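Housing and Aging, Unit 3: Reading a Senior Living Contract
Handout to accompany the afternoon lecture

Bring the Beltden sample agreement. It is 40 pages long and the part you need is in the back, where such parts live.

1. What the monthly fee covers

Every community has a base fee, and every base fee has a definition of "base." At Beltden it means the apartment, heat and water, one meal a day and the van to the shops. At Holst it means the apartment. Meals at Holst are a "lifestyle addition," a phrase we will be meeting again.

When you compare two places, put both on the same footing first. Take the base fee, add what the resident would need in an ordinary month, and only then look at which is cheaper. In last year's exercise Holst started out $300 a month below Beltden and finished well above it. Most of the class had already picked Holst by then and were reluctant to move out.

2. Levels of care

Fees go up when care goes up. The questions are who decides, how often, and how much warning the resident gets. Look for the word "assessment." If the community does its own assessing and also sends the bill, underline it. 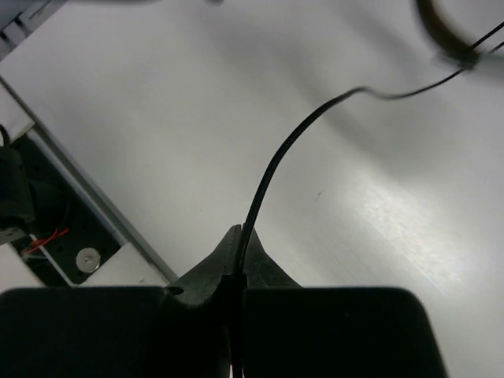 But surely someone has to do the assessing, and the nurse down the hall knows the resident better than an outsider would. That objection came up in the morning section and it's a fair one. Knowing the resident is a good qualification. The contract should still say that the family may ask for a second opinion, and who pays for it. Pridorari's does, in one clear sentence on page 2, and I have been assigning it for years out of sheer gratitude.

3. Entrance fees and refunds

Three terms to learn:

Declining refund: the amount you get back shrinks each month until it reaches zero.
Fixed refund: a set share comes back whenever you leave.
Refund on resale: you get your share when somebody else takes the apartment. Check whether there is a deadline. Orow's agreement says "in due course," which

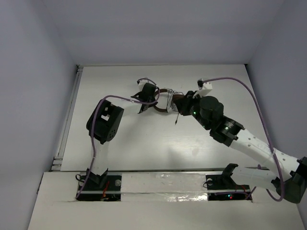

could mean August or could mean the heirs' retirement. Ask for a date in writing. Ask too whether the monthly fee keeps running while the apartment sits vacant, as the two clauses are often printed far apart.

4. Leaving, by choice or otherwise

Find the notice period for the resident, then the one for the community. They are seldom the same length, and you can guess which way they lean. Note what counts as grounds for asking someone to move. "Disruptive conduct" with no definition attached could cover a trombone.

For next time: work out the true monthly cost for the Beltden and Orow samples, showing your additions. One page, typed. Please don't staple it to the contract.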